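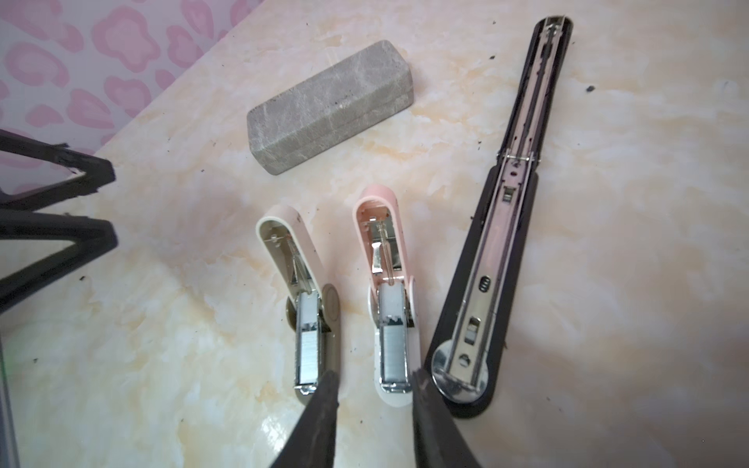 Visit | Collections | Research | FAQ | Contact

History > Grorkby > Mundari Hotel > FAQ

Mundari Hotel: Frequently Asked Questions

When did the hotel operate?
The license register lists it for the first time in August 1888. The last renewal is from 1911. The building was used as a feed store after that and was torn down in 1934.

Who owned it?
Ownership changed twice. The deeds name three proprietors in succession, and the third held the property under a mortgage that was never cleared.

How large was the building?
The insurance plan shows two floors and a cellar. The ground floor measured 2168 square feet, including the barroom and kitchen. Outbuildings are drawn on the plan without dimensions.

Was there gambling on the premises?
Court records show fines for card play in 1893 and 1897. No roulette or faro equipment appears in the sale inventory.

Where did it stand?
At 101 Vultness Street, on the corner nearest the rail depot. Street numbers were changed in 1920, so later maps give the lot as 192.

Can I see the guest ledgers?
Two volumes survive. They may be read by appointment. Pencil only; no pens at the reading desk.

Who compiled this page?
Eglė Raudsepp, with deed searches by Khoa Âu. Last revised 9/23/20.

Contact the reading room | © Grorkby Local History Collection | Back to top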